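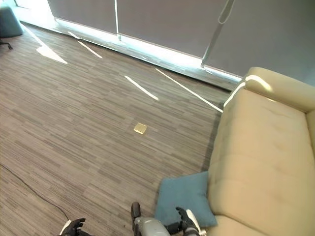

Do you have to condition a leather sofa every month? Twice a year is enough for most homes, and once is fine if nobody sits on it in shorts.

I get asked this a lot because I worked at an upholstery shop for 6 years before I moved to the office side. Most of what I know comes from there, so I'll put it in one thread.

First thing is to find out what leather you have. Put one drop of water somewhere out of sight. If it soaks in and leaves a dark spot, the leather has little or no finish on it. If it sits on top, it has a pigmented finish, like most family room furniture sold now.

Pigmented leather is easy. Dust it with a dry cloth every week or two. When it looks dull, wipe it with a damp cloth and a drop of mild soap, then wipe again with plain water. Dry it with a towel. Don't use a hair dryer.

Unfinished leather is a different job. Don't use soap on it. If you spill something, blot it and leave it alone overnight. If the mark is still there Monday, call someone.
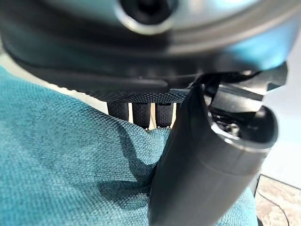
Vinegar comes up all the time too. I don't use it. Same with olive oil, which goes rancid and gets sticky. Baby wipes take the finish off the places where people rest their heads and hands. Wanda Walczak at our old shop repaired arms all day long and a good share of them had been cleaned with baby wipes.

Sun is worse than dirt. A south window will fade a light color and dry out a dark one. Pull the shade in the afternoon, or move the furniture a couple of feet back. Heating vents do the same kind of damage, only slower.

Body oil is what turns light leather gray. It builds up on headrests and armrests first, so clean those more often than the rest. A foam leather cleaner and a soft brush will get most of it. Work in small circles and wipe as you go. Try it on the back of the sofa before you do the front.

Ink: don't rub it. Don't use hairspray either, the old trick from the 80s. It pulls color off with the ink. There are ink sticks for leather and they work if the mark is a day old or less. After that you are looking at a touch-up. 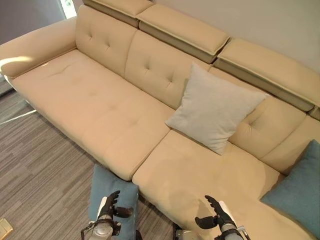

Ryszard Kwiatkowski: My wife used saddle soap on ours and it left a white film in the creases. Is it ruined?

Probably not, Ryszard. That sounds like soap left behind. Go over it with a damp cloth a few times, rinse the cloth often, and let it dry between passes. Leave the saddle soap for saddles.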